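Rules we keep for the wrist camera

Our episode rules started as a page of notes taped inside a cabinet door at Vollden and have been through 4 revisions. The current version is short enough to post, so the parts dealing with the wrist view are below.

Start position. The gripper is fully open before recording begins. Both fingertips must show in the wrist view. An episode that starts half closed gets discarded, even if the grasp works.

Surface. Wipe it between objects. Dust and lint are tolerated up to the point where they could pass for a small part. We argued over this one for most of July and settled on "visible specks are fine, crumbs are not." Tronder, our checking script, can't tell the difference, so the call stays with the operator.

Object placement. The target does not have to be centered. We used to require it, and the result was a policy that did well on centered objects and poorly on everything else. Now any placement is allowed as long as part of the object can be seen by at least one camera at the start.

Shadows. Leave them in. Do not move a lamp in the middle of a batch. If the light changes, close the batch and open a new one with its own lighting note.

Labels. Name the object by its plain noun and the part to be grasped. "Handle" is acceptable, "thing on the left" is not. The Mosquera set had 679 episodes with free-text labels, and sorting those out took longer than recording them.

Fasteners. Check the finger screws every 1,000 cycles and write the count in the log. A loose finger shifts the contact point by about 3 mm, which is enough to spoil a thin grasp – and it does not show up in the joint data.

The Zarnuvum cell follows the same rules except for the surface one, which it replaces with a mat change. I have not compared the two properly yet.

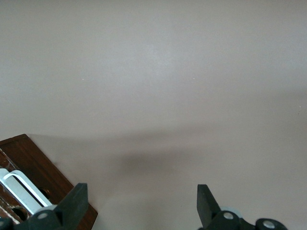

Wrist view, gripper open, wooden piece with white handle at lower left.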